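讲稿备注：小团队怎么写交接文档
（自己看的版本，投影上只放标题）

开场

大家下午好，麦克风能听见吧？后排举个手。好。

先问一句：在座的有谁接过别人的活儿，打开文件夹，里面躺着一个叫“最终版2”的文件，旁边还有一个“最终版2改”？（等笑声，别急着往下讲。）

我当年进Flestum的时候就是这样。前一位同事走得很体面，留了一份两页的交接文档，写得客客气气，什么“日常维护按惯例进行”。惯例是什么？我翻遍了聊天记录，翻了整整一个下午，最后在一张报销单的备注里找到了供应商的电话！

所以今天讲的全是土办法，我自己踩过坑的那种，没有什么理论。

第一部分：写给谁看

我以前写交接，脑子里想的是领导，写出来像述职报告。后来在Ikell那个项目上吃了亏：文档写了一大堆背景和意义，接手的人第一天只想知道早上先打开哪个系统、密码找谁要。

现在我动笔之前会先写一行字：“你今天刚来，现在是早上九点。”然后顺着这一行往下写。你们可以试试，语气马上就变了，句子会短很多，那些“高度重视”“持续推进”自己就掉下去了。

（这里停一下，喝水。）

还有称呼，直接写“你”，别写“相关人员”。看到“相关人员”四个字，我总觉得说的是隔壁组。
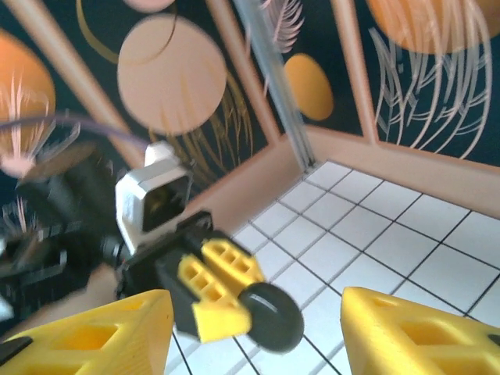

第二部分：写多长

我的上限是2000字。Ikell那份超了好几倍，接手的人跟我说，他从中间开始看的，因为开头太长了……行吧。

超了怎么办？拆。每周都要做的放正文，一年才碰一次的放附录。年度续约这种事，写清楚四月份要处理、合同存在哪儿，就够了，别把谈判经过也写进去（我写过，写了半页，还挺得意）。

拆完大概是这么四块：
每天做什么
每周做什么
出了事找谁
哪些东西千万别动

最后一块最容易漏。Huet那边有一张表格，看着像废的，列名都是空的，新来的同事好心给删了。结果月底的结算全靠它。那天晚上我们几个人在电话里一直耗到十一点，我连晚饭都是站着吃的。

（如果时间紧，Huet的故事可以缩成一句，但别全删，大家爱听这个。）

第三部分：什么时候写

千万别等到离职前最后一个星期。那时候人已经在收拾抽屉了，脑子里想的是散伙饭吃什么，写出来的东西全是“详见附件”，附件呢？没有附件。

我的习惯是每次被人问到同一个问题第二遍，就顺手补一条。第一遍口头答，第二遍写下来。攒半年，基本就成型了，真要走的时候只用通读一遍，改改过期的地方。

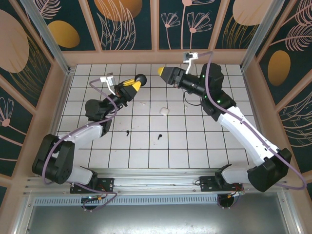

通读的时候最好拉一个完全不懂这块业务的人，坐你旁边，让他照着做，你闭嘴。闭嘴特别难！我在Tralberg试的时候，忍了不到五分钟就伸手去指屏幕了。可你一指，那一步就等于没写，因为以后你不在旁边。他卡住的地方，拿笔记下来，回头改文档。

改的时候也别辩解，别说“这不是常识嘛”。你干了几年当然是常识，人家才来两天。

留给提问

可能会有人问用什么工具。我的回答：团队现在用什么就用什么，别为了写交接再上一套新系统。上一套新系统，还得给新系统写交接。

也可能有人问，领导不给时间写怎么办。就讲第三部分那个办法，一次一条，几分钟的事，不用专门批时间。

模板放在签到台旁边的二维码里，散场前都能扫。茶歇我在门口，想吐槽前任文档的欢迎来找我，带截图更好。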